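**Folding robots at our laundry – anyone else been through this?**

**prisside_presser**

I work at a wash-and-fold in Jerkcombe, on the garment side (shirts, knits, anything that isn't a flat sheet). In July the owners signed with an outfit called Welalora for a folding line. Two stations to begin with. The sheets and towels have been going through a machine for years and I never minded, but this is the stuff I do with my hands all day!

My boss says no one is losing hours. What changes is that four of us move from folding to "feeding and checking," and I can't get a straight answer on what that means for the piece bonus. Has anyone had this happen at their place?

**muffin_tin**

We got ours last spring. Feeding and checking means you shake the shirt out, lay it where the machine wants it, and then stand there while it thinks. My back is better. My brain is bored out of its skull – I've started listening to murder podcasts, which is technically not allowed.

Ask about the bonus NOW and get it in writing. Ours quietly turned into a "line bonus," so when the thing jams we all lose out together.

**Kosmas Chrysikopoulos**

I'm the maintenance guy at Brophy, same kind of business, so I'll take the other side. We handle 4000 pieces in a busy week and before the line went in I watched two good folders leave with bad wrists. The machine does the plain tees and leaves the weird stuff to people. It's slow on long sleeves and pretty hopeless on anything slippery. If you know garments, you're the person they come to when it gets confused.

**prisside_presser**

@muffin_tin ugh, the line bonus is exactly what I was afraid of.

@Kosmas that's fair about wrists, mine click when I open a jar. But "the person they come to" isn't a job title and it sure isn't a raise. Did anyone at Brophy get paid more for it?

**Kosmas Chrysikopoulos**

Two of them did, after asking a lot. The rest got a polo shirt.

**muffin_tin**

LOL the polo shirt. We got a mug.

**2nd_shift_dee**

I do the other end of this. I'm one of the people who handles clothes with the grippers so the robots have something to learn from. Used to fold at a hospital laundry for 14 years. Now I do shirts, sweaters, whatever's in the pile, on regular beds in regular rooms, and I pick my own hours except Sunday.

I like it more than I thought I would, and I also go back and forth on it. You stop using your fingertips! A sleeve I'd flip without looking takes me three tries with those two yellow fingers. First week I went home cranky every single day.

**prisside_presser**

Dee, no offense, but doesn't it bother you? You're basically teaching it to do my shift.

**2nd_shift_dee**

Some days, yeah. Then I remember the hospital gave us 9 minutes to eat. I don't think my saying no would have kept your folding table where it is, but I get why you'd be sore about it, and I'm not going to argue you out of that.

What I'd push for if I were you is training hours on the clock and a say in what counts as a good fold. Our first instructions had shirts laid out in a way no folder would ever do it, and they did change it when enough of us griped.

**muffin_tin**

See, I'd still say no. Money's money, but I couldn't do it.

**prisside_presser**

Okay, I've got a meeting with my boss before the lunch rush and I'm bringing the bonus question and the training hours. Dee, would you post a picture of the work? My coworkers keep picturing a lab with guys in white coats.

**2nd_shift_dee**

Sure – black long-sleeve, with the folded ones up near the head of the bed. Good luck at the meeting!

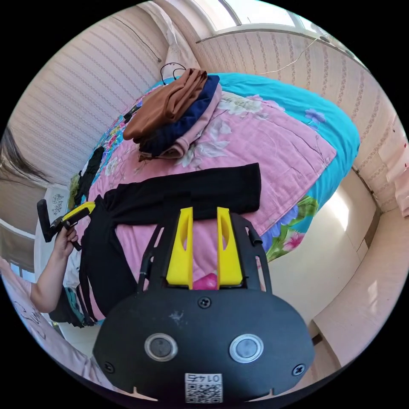

*Photo: 2nd_shift_dee. Please ask before reposting.*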